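Galldale open day in October - anyone else go?

kettleside wrote:
Went round Galldale last month for the open day. Two halls, tea in the canteen, and a talk by Alžběta Hájek from the kitchen robotics side. Most of her demo was in simulation, shown on the big screen. Anyone else there?

Murín_fan wrote:
I was at the 2 pm slot. Thought it was a bit of a swizz. I drove 60 miles to see machines and got a computer kitchen.

kettleside wrote:
They had a real arm in the second hall, but it was only doing boxes. I preferred the simulated one. She said they run up to 302 layouts overnight, and you can't do that with a real worktop.

Grilley wrote:
Agree with Murín_fan. Simulated grip is easy. Show me the same job on a real plate 100 times and I'll be interested.

baoq wrote:
It isn't that easy. Small objects with an awkward outline are a pain in simulation as well, the contacts go wrong and things shoot off across the room. I work on this at Sellent, so I'm biased. The one to look at is the plate task, with the arm holding the little red spiky thing beside the rim, low over the marble.

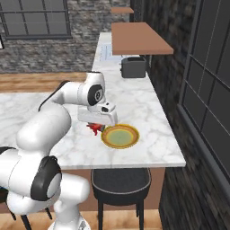 Posted by baoq (Bảo Quách) - Member - Sellent

The gripper is pointing down and the object is right at the fingertips. I'd want to know how they chose that grasp. Did she say?

kettleside wrote:
Someone asked. She said the approach from above was picked by hand for now.

Grilley wrote:
So a person chose it. Thought so.

baoq wrote:
For now, yes. Ours was the same at that stage.

Murín_fan wrote:
Fair enough. I'd still have liked it in the hall. Is there another one in spring?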